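4. Laying the boards and fixing the trim

Right, the underlay is down and you've had your tea, so we can get on with the part I like best. I'm assuming you followed section 3 and left the Lerkby boards in the room for a couple of days. If you didn't, stop now and let them sit! I once skipped that in my back bedroom and had a ridge by September you could trip over.

1. Open three or four packs and mix the boards up. The shades vary from pack to pack, and if you use one box at a time you'll get stripes of light and dark across the room (ask me how I know).

2. Start along your longest straight wall with the tongue side facing it. Put spacers in every 600 mm or so they tell you – I put mine closer at the corners, where the boards like to creep.

3. Click the first row together end to end, then cut the last board to fit. Measure twice, and measure to the spacer, not the wall. My room was 673 mm short of a full board at the end of row one and I still managed to cut the wrong end.

4. Use the offcut to begin row two, as long as it's over 300 mm. You want the end joints well staggered or the floor will flex.
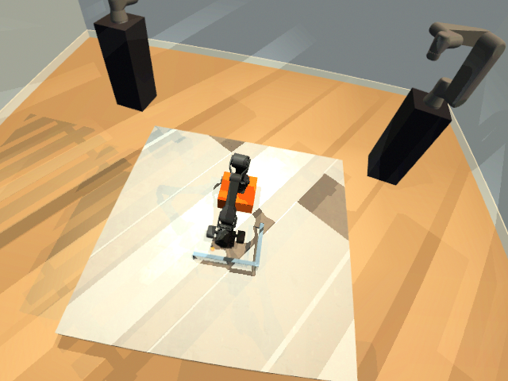
5. Keep going, row by row, tapping each long edge home with the block and never with the bare hammer. If a joint won't close, lift the board out and look for grit in the groove. It's nearly always grit.

Caution: don't glue the joints. The floor needs to move as one piece, and a glued one will lift somewhere awkward.

6. The last row will almost certainly need ripping down lengthways. Mark it, allow for the gap, and use the pull bar to draw it in tight.

7. Take out every spacer, then fit the trim. I used the Gastammont strip in a pale colour, and it goes on the wall and not on the floor, so the boards can slide underneath it. Pin or glue, whichever you get on with. A light trim against wood is lovely, I think, and very forgiving of a wobbly cut.

Note: Kodgate do a matching threshold bar for doorways. Mine needed trimming by 100 mm and cut fine with a junior hacksaw.
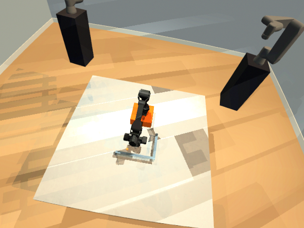
Kylie Henare wrote in to say that she'd fit the trim before moving any furniture back, however tempting it is, as she had to empty a full bookcase on a Tuesday night to reach one corner. I agree with every word, so leave the heavy things in the hall until the glue has gone off.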